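Werkstattbuch, Donnerstag, Raum 27

Angefangen kurz nach neun. Thema heute wieder Regal abstauben, mit Papierschnipseln statt Staub, weil man die wenigstens sieht. Seija hat Tonpapier gerissen, alle Farben durcheinander. Geschnitten wäre ordentlicher, aber die geraden Kanten kleben so flach am Brett, das hatten wir im Mai schon mal.

Regal: das kleine zweistöckige, schwarzes Gestell, helle Holzböden. Steht direkt auf dem grossen Tisch. Inventarnr. 2611, Aufkleber löst sich, bitte mal neu drucken (Decha?).

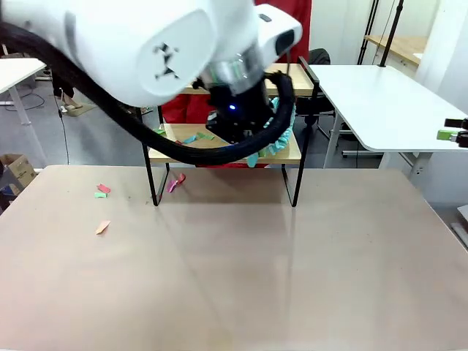
Unterer Boden und Tischplatte mit Schnipseln.

Notizen dazu:
– Auf dem hellen Tisch sieht man Rosa und Orange schlechter als gedacht. Mintgrün geht. Nächstes mal mehr dunkle Farben reißen.
– Grammatur vom Papier nirgends notiert, Packung ist weg. Anong meint 250, kommt mir zu dick vor. Nachwiegen.
– Die Böden haben vorne eine flache Kante. Genau da bleibt das Zeug gern hängen. Von der Seite her wischen, nicht nach vorn ziehen.
– Oben anfangen, dann unten, dann Tisch. Klingt banal, steht aber immer noch nicht im Ablaufplan von Prondton.

Staubwedel ist der türkise aus Mikrofaser, mit den dicken Fransen. Nimmt Papier eher schlecht mit, er schiebt halt. Für echten Staub vermutlich besser, müsste man getrennt probieren. Jacinto will stattdessen den flachen von Naseri, der ist aber noch nicht da. Vor jedem Durchgang ausschütteln!! sonst schleppt man alte Schnipsel mit. 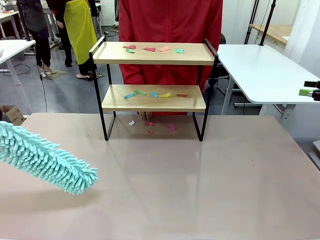 Was unter dem Regal landet, zählt für mich als nicht weggeräumt. Boonmee sieht das anders (Boden leer = fertig). Müssen wir festlegen, sonst sind die Listen nicht vergleichbar. Vorschlag: 2 Spalten, eine für die Böden, eine für den Tisch darunter. Winzige Fetzen extra vermerken, die gehen sonst unter.

Offen:
Papier nachbestellen, diesmal Packung aufheben
Handbesen für den Tisch suchen, war zuletzt in der Planemow-Kiste
Aufkleber s.o.
Seija fragen ob sie die Schnipsel etwas gleichmässiger reissen kann, die Grösse schwankt mir zu sehr

Nach der Pause weiter mit dem oberen Boden, Anong schreibt mit.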